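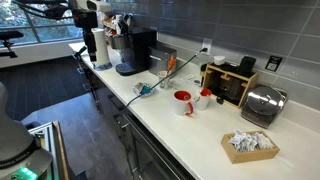
Office kitchen counter, the packet box nearest

Brelthorpe Forum > Home and Workplace > Kitchens

Thread: Shared counter at work, what would you move?

tamuno_f
We have one long counter for the whole floor and I've been asked to sort it out before people come back in August. The light wood box holds the little paper packets and it's heaped over the top again. Mugs live in the middle, organiser goes against the wall. I've got 30 cm of wall shelf I could put up and a small budget. What would you change first?

Funmilayo N
The box. Either get a deeper one or stop filling it past the rim. Ours was the same and the packets ended up behind everything. We put out one handful in the morning and keep the rest in the cupboard underneath.

alper_u
I'd start with the cord. It comes down from the socket and right over the worktop to the front edge. Someone will catch it with a sleeve. Clip it along the back wall or use a shorter lead.

tamuno_f
The cord is on my list. I can't move the socket, the tiles are staying.

Hustau20
Disagree about the box. A full box is a good thing in a shared kitchen. If you ration it you get people opening cupboards all day asking where the sugar is. Leave it, move it further along so it isn't in the way of whoever is making a drink.

Funmilayo N
Nobody has to ask if there's a label on the cupboard door. And a pile like that slides as soon as you take one from the bottom.

Hustau20
Then take one from the top.

Reisinger A
Are the white mugs with the red insides shared or personal? If shared, hang them under the new shelf. The handles look big enough for a normal cup hook, but measure first. I bought 7 hooks last year and had to take every one back.

tamuno_f
Shared. Hooks could work, I'll measure on Monday.

zainab_ek
What goes in the wooden organiser? I can see a dark see-through container in the right side and a couple of pots on top. If it has room inside, put the packets in there and do without the box.

tamuno_f
It's mostly tea things. I could try it, though it would mean emptying the whole lot.

alper_u
Don't do that, reaching past the mugs for every packet will be worse than what you have now. The scraps by the wall under the socket want binning too.

Hustau20
Agree with alper for once.

Hadiza_I
We did ours at the Pruncombe office. Shelf, hooks and clips came to 194 with fitting, most of it the fitting. The clips made the most difference. I'd do those first and see whether you still want the shelf.

tamuno_f
Thanks all. Clips first, then hooks if the measurements are right. The box stays for now but I'll take the top layer off it.

Funmilayo N
Half of it, please.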